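From: Arif Selvanayagam
To: vulell-planning
Date: March 9, 2018
Subject: Re: [vulell-planning] Wrist rotates late on rack-to-counter moves

On the Bukwood list you wrote:
> Since the merge, the planner holds the wrist orientation until the
> last 3 waypoints and then turns it all at once. Joint 7 hits its
> velocity limit. Is this the smoother or the seed?

It's the seed. I replayed the Wunmont kitchen set with the smoother disabled and the late turn is still there. The IK seed is taken from the previous goal, so the solver stays on the old elbow branch until the cost forces it over. 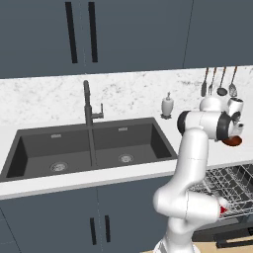
Wunmont kitchen, sim render, arm over the counter to the right of the sink.

In poses like this one the hanging utensils are directly behind the gripper. Our collision model wraps all four in one padded box, and that removes most of the early-rotation solutions. I replaced it with one capsule per utensil and seeded from the midpoint of the path. Out of 2,244 replayed queries, 7 still trip the velocity check. All of them start with the gripper low over the dishwasher rack, where the mesh is too coarse for the tines.

Patch is on the nyberg branch, in 2 commits. Please take the capsule change first, the seed change depends on it. I have not touched the attached-object padding.

Arif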